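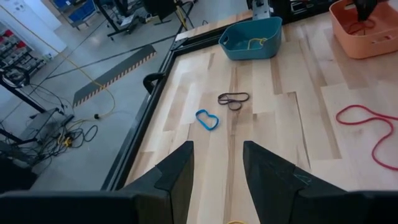 A buyer in Skulteseck wrote to say that the bands had gone in with the post trays at first, and that the desk was easier to keep clear once each colour had its own basket. Several other offices have told us the same, and we now sell the two together.

Tradine Bands and Baskets
Order code 2842

Mixed coloured rubber bands with small open plastic baskets to keep them in. For post rooms, packing benches, school offices and anywhere else bands end up loose on the table.

The bands

Supplied in a 300 g bag of mixed sizes and colours. The colours are mixed by weight at the warehouse, so the share of each will differ from bag to bag. We can't pick out a single colour from the mixed bag, but single-colour bags are listed under order code 551.

The larger bands are meant for rolled drawings, folders and bundles of large envelopes. The small ones suit letters, cards and pens. A band that has been left twisted for a long time may keep its bend. It can still be used, but check it for small cracks first and throw it away if you find any.

The baskets

Rigid plastic with a moulded rim and rounded corners. The open top means you can see what is inside and reach in with one hand. They have no lids, and lids are not sold separately.

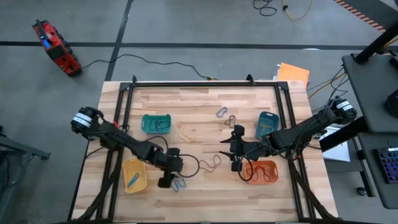 Could the baskets be kept one colour to one size of band, asked a reader at Zikville. Yes, and many people do it that way. Others match the basket to the band colour, or keep one basket for odds and ends such as clips. Labels are not included. Paper labels stick well if the plastic is wiped with a dry cloth first.

Sorting a mixed bag

Tip the bag out on a clear table and spread the bands flat. Take out the big loops first, as the small ones tend to be caught up in them. Dark bands are easy to miss against each other, so leave those until last and pull them apart by hand.
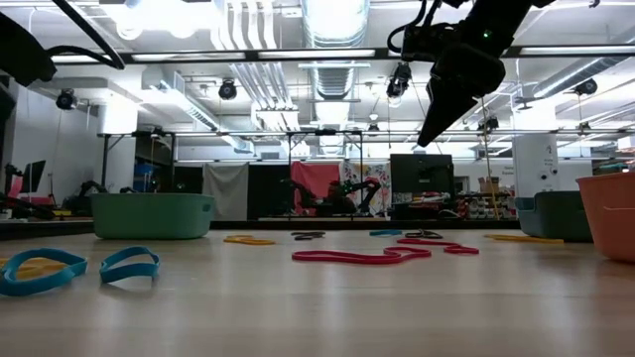 Bands in teal, yellow, red and black, with three plastic bins on the table.

Care and storage

Wash the baskets in warm soapy water and let them dry fully before putting bands back. Keep the bands away from radiators, direct sun and solvents. They last best in a cool cupboard. Do not use them on food.

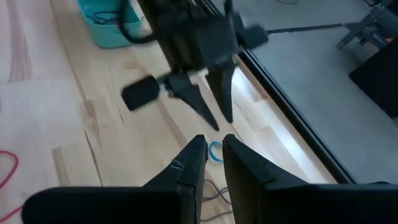

Turquoise plastic bin and a small blue loop on a pale wooden surface.

Delivery and returns

Sent from our Kwofie depot. Please allow 7 working days. Unopened bags can be returned for a refund. Opened bags can't be taken back unless there is a fault. Baskets can be returned if they are clean and unmarked.

Replacement baskets are sold singly. Tell us the colour you want when you order, and give a second choice in case it is out of stock.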